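Wed 26 June

Second tasting for the bar menu, and I'm writing it up while I can still remember which glass was which. We want the Brundness (that's our name for the sour cherry and rye one) on the list by October, when the patio closes and people start drinking brown things again. Batch two was 600 ml, stirred, 81 of that cherry syrup, and oh, it was so much better than the first try! Still a touch sweet at the back, I think.
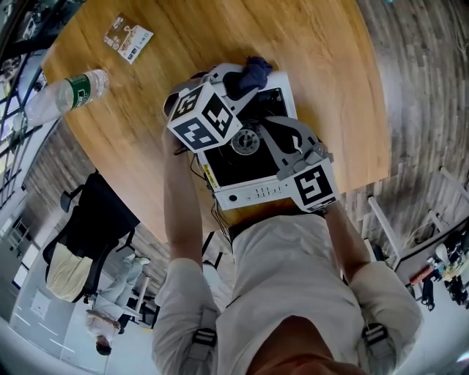
Apaza thought the syrup was fine where it was and the trouble was the bitters, which go in too early and flatten out by the second night in the fridge. Fair point, and I hadn't tasted it on the second night, so batch three gets its bitters at the pour.

Other bits: the Pludance needs a shorter glass, the tall one makes it look like iced tea and folks drink it that way. Cost per drink still to work out. Order more rye. The menu card has room for one more line if we drop the spritz (I'd miss it, but I'm about the only one who orders it).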